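Setting Up Your Zilus Washer, Part 3: The First Real Load
Print this page | E-mail this page

Okay, the hoses are on and the machine is level. I like to do the first load on a Sunday morning with coffee, but you do you.

1. Run one empty cycle on Hot with no soap. It flushes out whatever the factory left in the drum.

2. Sort your stuff. I go by color first and fabric second, and I check every pocket (a single tissue can ruin my whole day!).

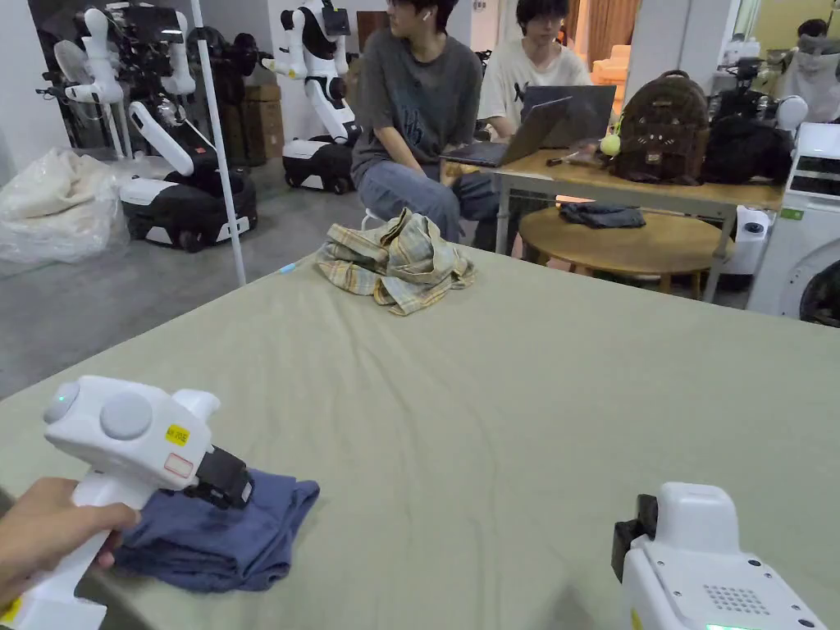
Plaid shirt and a folded dark blue-gray cloth.

3. Button shirts halfway, turn dark things inside out, and drop them in one at a time. Stop when the drum is three-quarters full.

CAUTION: Don't go over the load line. My old Skuder put up with it for years, but the Zilus just stops and beeps at you.

4. Turn the dial to Daily. That spins at 82 percent of full speed, and I use it for nearly everything. 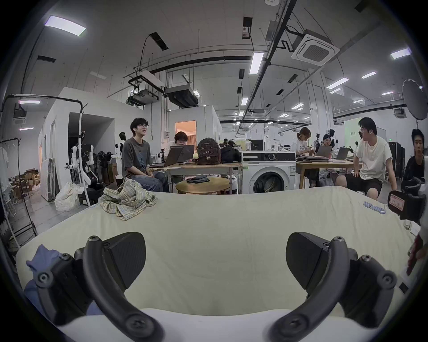
Checked shirt, crumpled.

5. Pour soap into the left drawer only. If you're in Tunville or anywhere else with hard water, go up one line on the cup.

Note: The right drawer is for softener. I skip it with towels, they come out kind of waxy.

6. Press Start and hold it for a second until the door clicks.

7. Get everything out as soon as it beeps, then shake it, pull the seams straight and fold.

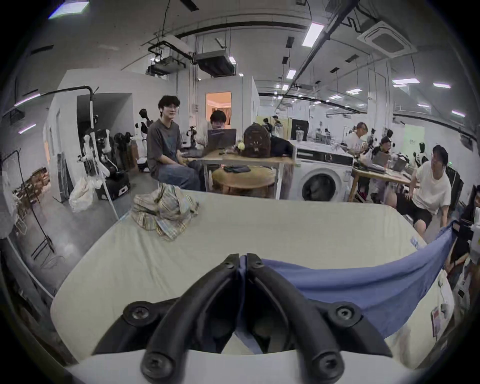
Light blue cloth, pulled out in a long fold.

8. Wipe the door seal and leave the door open a crack. Clean the filter every 200 loads, or sooner if you have a shedding dog like I do.

Print this page | E-mail this page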